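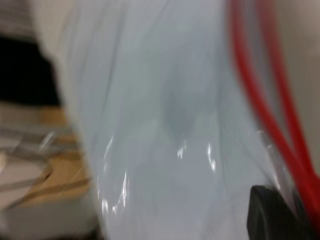 Trilar liner bag, pale blue-white, translucent.

Trilar Bin and Bale Liners

Trilar liners are large flat-seal bags for workshops, laundries, kitchens and offices. The film is translucent, so staff can tell paper from food waste without opening the bag.

Sizes
Trilar 68: 68 liters, for desk-side and restroom bins
Trilar 215: 215 liters, for wheeled bins and drums
Trilar 370: 370 liters, for bale frames and linen cages

All sizes come 20 bags to a roll. Rolls are perforated and fit the Zarnia wall dispenser, sold separately. The 370 is also sold folded, by the carton, for sites that don't have room for the longer roll.

Fitting
Open the bag fully before placing it in the bin. Fold at least four inches of film over the rim. On drums with a rolled edge, use the Vlad rubber retaining band. The band for the 215 does not fit the 370 frame.

Storage
Keep rolls in the carton, away from direct sunlight and heaters. Film left in a window for a season will tear more easily at the seal.

Not suitable for
Hot ash, broken glass, solvents, or direct contact with unwrapped food. For glass, order the Tusolance heavy sack.

Ordering
Minimum order is one carton, and sizes can't be mixed within a carton. Orders received by 2 p.m. ship the same working day. The warehouse closes for one week in July. For standing orders or printed bags, ask for Cornel Olteanu in trade sales.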